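Sorting and Folding Red Sportswear with White Trim

Household notes, laundry section. Text by Tharushi Weerasinghe, checked by Dilruba Thambiah.

Red polyester kit with white piping, white collars or white panels is the most common cause of pink laundry in a family wash. The garments are also awkward to fold: the cloth is slippery, the trim is stiffer than the body, and the pieces tend to twist around each other in the drum. The procedure below covers sorting, washing, untwisting and folding. A sofa seat is a good working surface if no table is free. 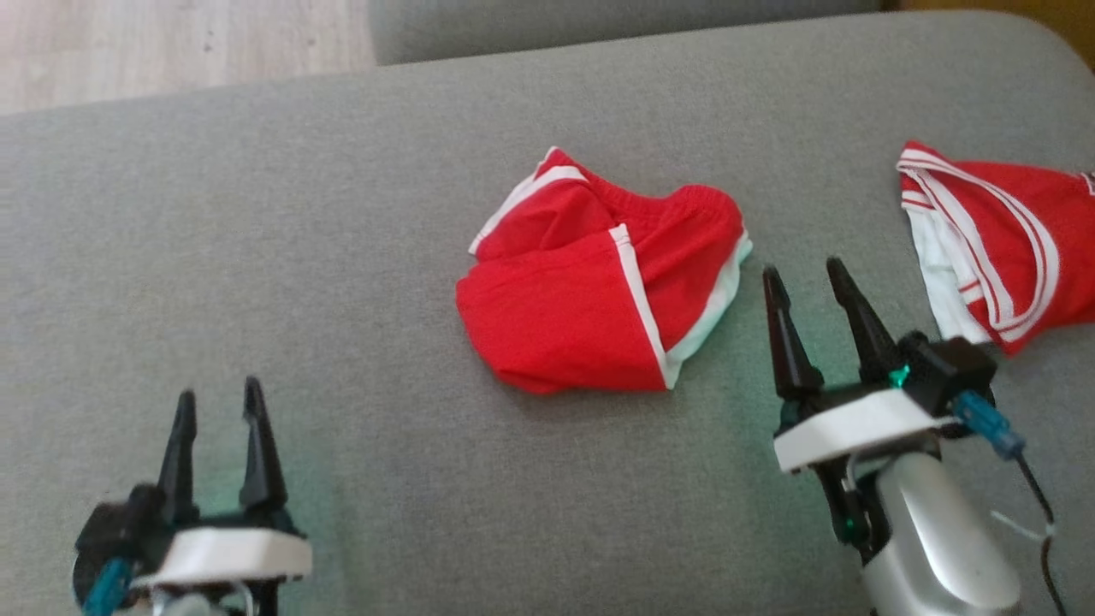
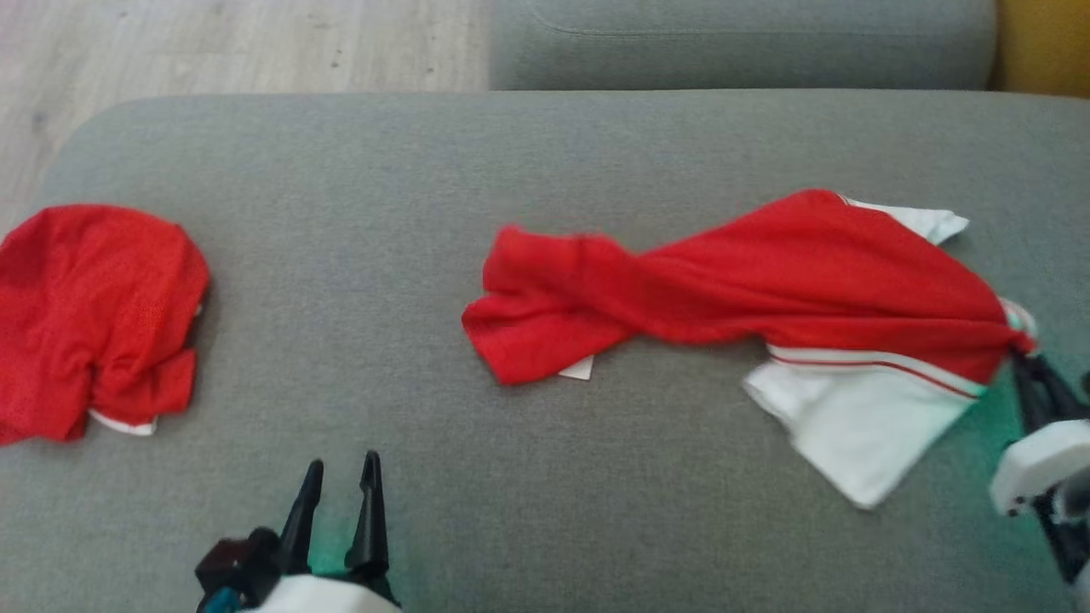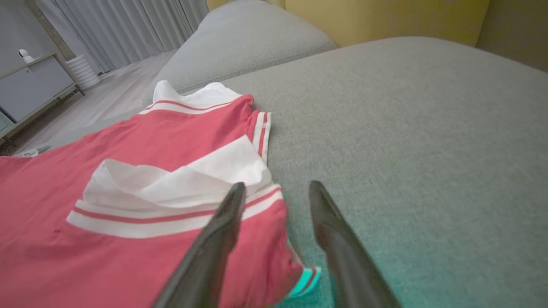
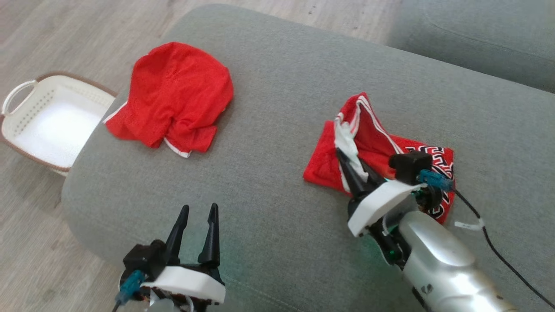
Red garments with white trim on a gray sofa seat.

Sorting

Separate red items with white trim from both the whites and the plain darks. They form their own load. If there are too few pieces for a load, hold them until there are enough, or wash them by hand in a basin. Plain red cotton should not go in with them. Cotton sheds more loose dye than polyester does, and the white trim is the first thing to pick it up.

Check each garment for a care label at the side seam or the back of the neck. Where the label gives a lower temperature than these notes, follow the label.

Testing for dye

Wet a corner of a white cotton cloth and press it against an inside seam of the red fabric for one minute. A clean cloth means the garment can be washed with its own kind. A pink mark means it goes in alone, in cold water, for the next few washes. Repeat the test after each one.

Polo shirts are worth testing twice, once on the body and once on any colored stripe in the collar or cuff. The stripe is often knitted from a different yarn and does not always behave like the rest of the shirt.

Washing

Turn garments inside out. Fasten buttons on polo shirts and tie loose drawcords in a bow, not a knot. Use cold water and a liquid detergent for colors. Powder can leave residue in mesh, where it shows as pale dots when dry.

Spin at 1000 rpm or lower. Higher speeds set creases into the ribbed collar and cuffs, and these are hard to remove without an iron. Leave out fabric softener on anything meant for sport, as it coats the fiber and reduces its ability to move sweat.

Take the load out when the cycle ends. Dye transfer happens most readily when wet red fabric is left lying against wet white trim - an hour in a closed drum is enough on some garments.

Untwisting

Long garments in thin mesh come out of the drum wound up like rope. Do not pull on both ends. Pulling tightens the twist and strains the seam where the white panel joins the red. Lay the garment down, find the hem, and turn it against the direction of the twist until the body opens. Then free the sleeves one at a time.

If the cloth still shows spiral creases, hold it by the shoulders and shake it downward a few times. Hang it to dry from the hem, with the pegs on the side seams.

Folding polo shirts

1. Lay the shirt face down with the collar away from you.
2. Flatten the collar and run a finger along the fold.
3. Bring one side in to the middle of the back, then fold the sleeve back over it so the cuff lies parallel to the edge.
4. Repeat on the other side.
5. Fold the hem up to the base of the collar in two equal turns.
6. Turn the shirt over.

Keep any neck tag inside the fold. A tag left sticking out catches on the next garment in the stack.

Folding shorts

1. Hold the waistband at both sides and snap it once to open out the gathers.
2. Lay the shorts flat and fold one leg over the other, matching the piping.
3. Tuck in the point at the crotch seam.
4. Fold the hem up to the waistband.

Shorts with an inner lining need an extra step before the first fold. Reach into each leg and pull the lining down until it is smooth, otherwise it bunches and the stack leans.

Working on a sofa

Brush the seat first. Woven upholstery holds lint and crumbs, and mesh picks them up. Only fully dry garments should be placed on it, as damp red fabric can mark a pale cushion. Keep a basket on the floor beside the seat, close enough to reach without standing, and put each piece in as soon as it is folded. A basket with perforated sides allows air to reach the stack.

Work with one garment at a time and leave a clear space around it. Stacks of more than 8 shirts tend to slide on soft cushions.

Pink trim

Do not tumble dry. Heat fixes the stray dye. Soak the garment again in cold water with a color-safe oxygen bleach, following the dose on the pack, and check it every hour up to 4 hours. Chlorine bleach should not be used on red fabric under any circumstances. Trim that has already been through a dryer may improve with a second soak but rarely returns to full white.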